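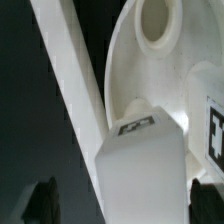 把出厂音色全删了，从空白音色开始用合成器（长文，聊聊这阵子的体会）

版块：硬件合成器 / 使用交流
发表于 2018年1月22日

楼主：锯齿波早餐

憋了好久终于来发帖了！先交代一下，我手上的主力是Ornier，桌面版，买来的时候里面塞了542个出厂音色。刚到手那阵子我特别开心，每天晚上戴着耳机一个一个往下翻，翻到好听的就弹一会儿，弹着弹着就该睡觉了，第二天接着翻。

翻了好久以后我发现自己一首曲子都没写出来。脑子里明明有个旋律，想找个暗一点的铺底，结果翻着翻着被一个亮晶晶的琶音勾走了，等回过神来，原来那个旋律已经忘光。这种事发生过不止一次，估计坛里不少人懂我在说什么。

然后有天我心一横，做了完整备份（备份！一定要备份！），把整个库清空，每个位置都写成初始音色：单振荡器锯齿波，滤波器全开，包络最直白的开关，效果全关。打开机器就是那种干巴巴的“嘟——”，说实话第一晚挺难受的。

可是越用越上瘾。因为什么都没有，想要什么就得自己拧出来，滤波器关一点，起音拉长一点，第二个振荡器稍微偏一点音高，哎，铺底就有了。而且这个铺底是照着我脑子里那个旋律拧的，拧完旋律还在！我现在给自己定的做法大概是这样：

先弹旋律，用最干的初始音色弹，弹到自己愿意循环听为止。
再动滤波器和包络，效果这时候还不许开。
能进曲子的音色才存，存的时候名字写曲子名加用途，比如“河边 铺底”“河边 低音”，绝对不写“超酷测试”这种东西。
曲子放弃了，音色也一起删掉。

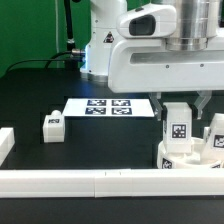

存名字这一条我要多啰嗦几句，它带来的变化比我想的大。以前的音色名都是别人起的，什么星云、冰川，看着名字就先有了画面，耳朵反而懒了。现在我的列表里全是自己的曲子，翻一遍就像翻笔记本，哪首卡住了、哪首只差个低音，一眼看得出来。我打算到四月攒出一张小样，全部用从零拧出来的音色，到时候厚脸皮发上来给大家听。

想问问各位，有没有人也这么干？还有，你们的初始音色是怎么设的？包络的释音留不留一点？

回复：夜班振荡器

顶！我在Sethi上做过差不多的事，不过没你这么狠，留了一组鼓。旋律类的全清了。

释音我会留一点点，完全不留的话松键会有“嗒”的一声，戴耳机弹久了烦。另外力度控制滤波器我默认打开，量给得很小，这样干音色弹起来也有点表情，不至于第一晚就想把备份灌回去，哈哈。

回复：磁带仓库

不太同意楼主。出厂音色是很好的教材啊。我刚入门的时候就是靠拆预设学会的，看到一个好听的就进去看它的调制是怎么接的，然后一条一条关掉，听少了什么。自己从锯齿波开始拧，拧来拧去都是那几招，滤波器关一点、起音拉长一点，你自己帖子里写的不就是这个吗？

清空以后你等于把那么多做音色的人的经验都关在备份文件里了。翻预设停不下来是习惯问题，删库治标不治本。

回复：锯齿波早餐（楼主）

回磁带仓库：你说的拆预设我完全赞成，而且被你戳中了，我确实就那几招，脸红。不过我以前翻预设的时候从来没进去拆过，就是弹，弹完下一个。反倒是清空以后我才第一次认真看调制页，因为不看就没有声音可用嘛。也许我该专门留个晚上，把备份灌回去当教材拆，拆完再清掉。这个主意挺好，这周就试！

回夜班振荡器：力度给滤波器这个太实用了，刚才试了一下，连最干的锯齿波都变得好弹了，谢谢谢谢。

回复：一根弦

同意磁带仓库一半。我觉得要看你做什么类型。我平时给小剧场配乐，那边一句“要个有点冷但是不吓人的”，当场就要听到，哪有时间从初始音色开始。这种时候我巴不得库再大一倍。

自己写歌的时候才有资格慢慢拧。所以我的办法是分区：前面200个位置放干活用的，按情绪排，后面全空着，自己写东西的时候只许进后面。两边互不打扰，用到现在很舒服。

回复：磁带仓库

一根弦这个分区我能接受。不过楼主那种自控力，前面放着现成的，后面能忍住不翻过去？（开玩笑的，别打我）

回复：锯齿波早餐（楼主）

忍不住，绝对忍不住。所以才要删！

回复：小房间混响

看得我手痒，可是我的机器是Okeo，存储位置少得可怜，本来就没什么可删的。我想说另外一个方向：限制参数。我写东西的时候规定一个音色最多动3个旋钮，动完就得用。听起来很傻，但真的快，而且一首曲子里几个声部放在一起特别合得来，可能是因为它们都离初始音色不远吧，谁也不会长得太夸张。

有个副作用，混音的时候中频容易挤，大家都是锯齿波的底子。我一般会逼自己至少有一个声部换成三角波或者方波。

回复：夜班振荡器

小房间混响这个好玩！中频挤这点我有同感。我会先拿高通把铺底的下面切掉，直接在合成器上切，录进去就是干净的，后面省事。

回复：锯齿波早餐（楼主）

啊，中频挤！我说怎么最近的几首叠起来都糊糊的，一直以为是监听的问题。晚上回去把铺底改成三角波试试看。限制旋钮数我也要玩，感觉可以跟我的“曲子名加用途”搭着来。

回复：新手抱琴来

弱弱问一句，完全没基础的也适合清空吗？刚收了一台Nestden，包络那几个推子哪个是哪个都还没分清。怕删了之后就再也弄不出好听的声音了……

回复：一根弦

别删！先弹，弹高兴了再说。想学的话挑2个你喜欢的出厂音色，一个铺底一个低音，每天只动一个推子，听听变了什么，不存就行，换个音色再切回来它又是原样。等你能猜到推下去会变成什么样，再考虑楼主这套。

回复：磁带仓库

这条我和一根弦站一边。补充一点，动手前先看看你那台有没有“对比原音色”的功能，有的话拆起来方便得多，来回切着听，差别很明显。

回复：锯齿波早餐（楼主）

对对对，新手同学千万别学我上来就删，我是翻了那么久预设、听够了才下的手。推子慢慢玩，很有意思的！起音那个先玩，变化最好懂，从“叮”推到“呜——”，我到现在还会没事推着玩。

更新一下：铺底换三角波了，低音一下子站出来了，“河边”那首总算能往下写。备份也灌回去了，今晚开始拆，第一个准备拆那个老把我勾走的琶音。

回复：磁带仓库

拆完来说说它的调制是怎么接的，我猜是随机源进了滤波器。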